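Workshop notebook — August, after lunch
Sorting bins and small blocks, table notes 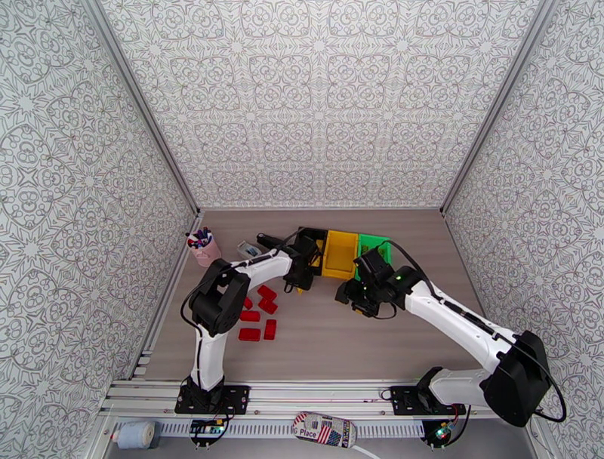
I finally got the reply from Kneževič about the bins and they can do more of the same ones, so we're sticking with yellow and green for the small parts sets. Good! I was half ready to start over with the clear ones from the Firkdale order and I really didn't want to, because the clear ones are too tall and the kids' hands (and mine) come out with scraped knuckles.

So, where we are. Vesna Babić and I are still arguing about the blocks. She wants the bigger size for the Prellholm boxes and I want to keep the small ones. My case is that the small red ones look great on the wood-grain top, you can spot them from the doorway, and six of them will sit in one palm without anybody dropping any. Her case is that small blocks end up in pockets and under radiators and she's the one who has to make up the sets again. Fair. I told her I'd keep a tally of the ones that go missing through the end of the month and then we'll talk. So far 2 gone, and I know where one of them is, it's in my coat.

Paint test. I did one batch of blocks with the satin red and one with the old gloss. The gloss sticks to itself in warm weather. I left a bag of them by the window and had to pry them apart with a butter knife, which took little moons of paint off the corners. Satin from now on. It needs three thin coats and a proper overnight between the second and the third, and I mean overnight, I tried four hours and got fingerprints.

The patterned paneling is growing on me. I complained about it for a week, all those medallions and curly bits on three sides, I thought it would make my eyes swim. Now I like it. It's gray on white so it stays back, and the red and the yellow come forward. Vesna says it looks like her aunt's tablecloth — she means this kindly, I think. If we do another set of walls I'd still ask Gredemine for a plain sheet as well, just to have it on the shelf.

Cleaning: the white panels show every smudge. Damp cloth, drop of dish soap, wipe down and dry right away with the old flannel. Don't use the orange spray on them, I tried it on an offcut and it lifted the gray. The tabletop can take the orange spray fine. Wipe along the grain on that one, crumbs and paint dust like to sit in the lines.

Bins again. I want to write this down before I forget: the green one and the yellow one are NOT the same plastic, whatever the invoice says. The green flexes more when you squeeze it and it picked up a scuff after one afternoon. The label glue won't hold on it either. I've had labels curl off the green twice and the yellow ones haven't budged. Going to try the cloth tape from the top drawer and write on that with the paint marker.

The little black tray stays with the yellow bin when things get packed up. It went into the wrong box last time and I spent most of a morning looking for it. I'd like a second one in a light color, black is hard to find at the bottom of a dark crate.

Money, quickly. The next lot from Prellholm is 200 blocks, sanded but not painted, and the quote came to 3,900 with the bins and delivery included. That's more than I wanted. I asked them to price it again without lids, we never use the lids, they're all in a sack behind the door.

To do:
Ask Kneževič if the next green bins can come in the stiffer plastic
Sand the corners on the last satin batch, a few are sharp enough to catch a sleeve
Cut the cloth tape labels, yellow first
Get more flannel (Vesna took the good piece for her bike)
Find out what Firkdale charges for returns, the tall clear ones are still in their wrapping
Put the block back that's in my coat

Vesna wants the table from four o'clock for her own thing, so I'll do the sanding out in the yard if it stays dry.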